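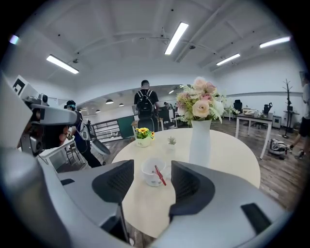
Figure 1. Tabletop with vase, potted plants and a cup, between the open fingers of a handheld gripper.

Unit 6. Household manipulation: state of the practice
Course notes, Robotics and Work. Instructor: Dalia Filali

6.1 The question

Can a machine clear and wipe a table in a room it has not been set up for? Demonstration videos suggest yes. Deployment records suggest something narrower. These notes separate the two by looking at one chore, table clearing, and at the evidence normally offered for it.

Working definition. A chore is done when the person who would otherwise do it has no reason to go back and fix the result. Under this definition, a table cleared except for one cup is not cleared. A table cleared in 40 minutes is cleared, and cost is treated separately in Unit 8.

6.2 Object classes on an ordinary table

Refer to Figure 1. The round table is an unremarkable one, and the items on it already need different handling.

Tall and slender. The white vase holds a bouquet of artificial flowers, so most of what a camera sees is petals and leaves, and the part worth gripping is below them. A grasp planned on the visible bulk closes on the flowers. The mass distribution is unknown until lift. For a vase with fresh flowers, add water to the problem.

Small potted items. The pot of yellow flowers and the succulent beside it stand close to the vase. Approach from the front is limited by the cup, from above by foliage. The succulent's container is clear or pale; if clear, depth sensing may return the surface behind it. Depth dropout on transparent objects remains common and is usually handled with a learned completion step.

Open vessel with a loose part. The cup has a red straw or stirrer leaning out of it. The contents cannot be determined from this angle. A planner has to assume liquid and hold the cup level, which slows the transfer. A person tilts the cup slightly, or looks in.

6.3 Semantics: what counts as clutter

Grasping is the better-studied half. The instruction "clear the table" does not say whether the vase goes. Most adults would leave the flowers and take the cup. The rule is easy to state for one table and hard to state for the next one, where the vase may be waiting to be washed.

Anikó Kerekes, in her guest lecture for this course, called this the inventory problem: the robot needs a list of what belongs, and households do not keep one. Her group's system, Presetti, asks the user to confirm each unfamiliar object once. Users accepted this for small sets and stopped answering when the set grew — usually in the kitchen.

6.4 Data from handheld grippers

A handheld gripper records a person doing the chore with the robot's own kind of fingers. Two points for the exam.

First, the person supplies the judgment. Demonstrations show which grasp was used; they seldom show why another was rejected.

Second, coverage matters more than volume. In the Tinthorpe exercise we train on 700 demonstrations of cup transfer. Success on held-out cups at the training table is 82 percent. On a table of different height, with the same cups, it falls sharply. Adding demonstrations at the first table does little for the second.

6.5 Shop-floor comparison

The Flavero packing cell performs a similar pick at 610 units per hour. Its parts arrive in one orientation, under fixed light, and anything unexpected goes to a reject bin. A house has no reject bin. Throughput figures from such cells should not be cited as evidence about kitchens.

6.6 Current position

Single transfers of rigid, opaque items: workable, with supervision. Wiping a surface already cleared: workable. Clearing a mixed surface without instruction: not yet reliable. Recovery after a spill: largely unsolved. The usual response is to stop and call someone.

Reading: Hsieh notes, sections 2 and 4. Section 3 is optional.

Exercises, due before the July lab

a. Write an order of removal for the items on the table in Figure 1, assuming one arm and access from the cup side only. State which items you would leave and on what grounds.

b. Propose a test for liquid in the cup that does not require lifting it. Give its failure cases.

c. Using the Tinthorpe logs, classify failures as perception, grasp or placement. Report any you could not classify — do not force them into a category.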